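08/04/2025
Kolirard lineup model, notes

Picking this back up after the weekend slate replay. Still on the classic salary cap slates only, no showdown. Goal for today was to get the on/off usage adjustment into the guard projections without blowing up the centers again.

Pulled the game logs fresh from Zesura. 2540 player-games after dropping anyone under 10 minutes. Last pull had dupes from the December back-to-backs, these look clean. Checked by hand on a few guards and the minutes match the box scores. Steals and blocks are fine now too, they were swapped in the old file (my fault, column order).

Changes since last entry:
Home/road split now shrunk toward the player's own mean. Before it was taking the raw split and we were getting silly things like a backup point guard projected up nine points for getting on a plane.
Window is last 16 games, recency weighted. Tried shorter, too jumpy. Tried full season, misses every role change.
Blowout minutes: starters lose a little when the spread is big. Still a flat cut. Should be a curve. Later.

The usage thing. When a starter is ruled out, we take his shots and assists and hand them to whoever is left, in proportion to their on/off numbers. Fine in theory. Problem is the on/off samples are tiny, 136 minutes for one of the pairs I looked at, and the model beleives every bit of it. One hot quarter with the other guy in foul trouble and suddenly he's the best value on the board. Put a minimum minutes floor on the pair, below that it falls back to position average. Big improvement on guards. Wings about the same. Centers got slightly worse and I don't know why yet, maybe rebounds getting redistributed when they shouldn't be. If a wing sits, the center's boards shouldn't jump like that.

Turned rebounds off in the redistribution for now. Rerun tonight.

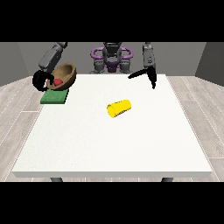
Sim scene: table, gray robot torso at the far side, purple ring at the shoulders.

Ownership. Still using the Tradotberg numbers as the input and they are late, sometimes updated after the injury report, sometimes not. When a big name gets scratched close to lock, the cheap replacement shows up at almost no ownership in our file and of course in the real contest everybody has him. So the sim thinks we found gold. Options:
- bump ownership ourselves for any min-priced guy whose projected minutes go up
- wait for the final update and run lineups late (hate this, too tight)
- ignore ownership in cash, only use in tournaments

Leaning third plus a crude version of the first. Cash lineups don't need it anyway, just play the chalk.

Replay results, last slate, 3 builds:
Build A, old model. Two injured guys left in the pool becuase the status file was stale. Throw out.
Build B, new splits, no usage adjustment. Decent. Cleared the cash line, nothing at the top of the tournament.
Build C, everything on. Best of them by a bit, but mostly one player carried it and it's a single slate. Do not get excited.

Note to whoever runs the Bangera optimizer next: the salary floor got set too high on the shared config and it was forcing in an expensive bench forward just to spend money. Lowered it. Leaving some salary on the table is OK. Also the late swap flag has to be on BEFORE you load the pool, otherwise it locks the utility spot with whoever tips first. Lost an hour to that. Utility should always hold the latest start you have.

Stacking rule, still undecided. Teammate guards eat each other's shots, so currently capped at two per team. Game stacks with a bring-back look better in the replays when the total is high, but I only checked high totals, so, yeah. Need the low ones too.

To do:
rerun centers with rebounds off
blowout curve
compare pair floor at a couple of different settings
ask about getting the injury feed with timestamps, the one we have only says "updated"
foul trouble, is there anything there or is it noise
rename the output columns, proj and proj2 and proj_new is not working for anyone

Rerun done. Centers back to where they were. Guards held. Keeping rebounds off, so it probably was the redistribution, but check on another slate before touching the main branch.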